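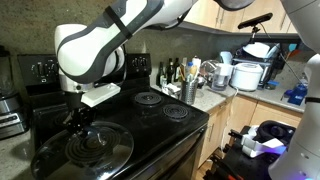
The lid in question, held over the front left burner

Two-finger gripper keeps losing round glass lid knobs. Better fingers, better gripper, or better camera?

Posted by kettlewright, 25 March 2021

I'm comparing two grippers on the same arm in a kitchen setup and I've reached the point where I dream about lids. The job: pick a glass pot lid up by its round knob, move it over the coil burner at the front left, set it down nearly flat. A toddler could do it, though I wouldn't let a toddler near the stove either.

Gripper one is a Vadeo parallel jaw with the hard black fingers it shipped with. Gripper two is a Tendov with soft pads, on loan until July. Same arm, same controller, same lid. The Vadeo gets a good hold when it comes down straight over the knob. If it comes in even slightly off center, the lid tilts, and then during the move it swings around like a hubcap. The Tendov forgives a bad approach but lets the lid droop on one side, and I end up setting it down edge first with a noise that brings people in from other rooms.

The depth sensor is on a stand over by the dish rack, looking across the counter toward the stove. It has strong opinions about the plates. It has almost none about the lid. Clear glass over a glossy black cooktop gives me holes where the lid should be, plus a few floating points I assume are reflections.

So before I spend money: is this a finger problem, a gripper problem, or a camera problem? And has anyone run the Evbridge fingers with the V groove? Their page shows them holding an egg, as every gripper page must by law.

Gopinath Krishnan

I've been through this with a different arm and the same kind of lid. You have two problems and they're covering for each other, so separate them first. Take the camera out completely. Put the lid on a fixed spot, teach the grasp by hand, and run each gripper 25 times from that one pose. Then shift the lid a little to one side and do it again. Now you know how much error each gripper will put up with, and you can ask whether your camera is better or worse than that number.

On the fingers: flat pads touch a round knob along two thin lines, and the lid is free to pivot around the axis between them. More force doesn't help much. I had the force turned up as high as it would go and all I got was a knob that spun faster when it let go. A groove gives you four contacts and the tilt mostly goes away. I haven't used the Evbridge ones. I printed mine and glued in strips of bicycle inner tube, and they lasted up to 1,000 cycles before the rubber started to peel. Not pretty, but I wouldn't buy a gripper before trying it.

For the sensor, quit trying to see the glass. Find the knob in the color image and take the height from the known height of the pot. If you have a second camera to spare, mount it on the wrist. Looking across the counter at a shiny stove is about the worst seat in the house. And cut your acceleration in half during the move. Lids swing.

tin_opener_88

just get a suction cup. we use the Ejigu one and it picks up everything

(edit: not lids with a knob in the middle, I forgot about the knob. you could go off to one side of the knob but then it hangs crooked. ok maybe don't get a suction cup)

slowservo

Agree with Gopinath on the grooves. One thing to add about your comparison: check that you're using the right tool center point for each gripper. If the Tendov is longer than the Vadeo and you only swapped the hardware, the controller still thinks the old fingers are on there, and your "edge first with a noise" could be a few millimeters of that. I blamed a set of soft pads for two weeks over exactly this. They were fine pads. I had already sent them back with a fairly rude note.

Also log your runs. I have 2,666 rows in a spreadsheet for mine and the only column I ever look at is the one called "dropped".

kettlewright

Checked the tool center point. It was the Vadeo's. I'd like everyone to forget I posted the part about drooping until I rerun it. Printing grooved fingers tonight, and I'll put up the numbers for both grippers when I have them.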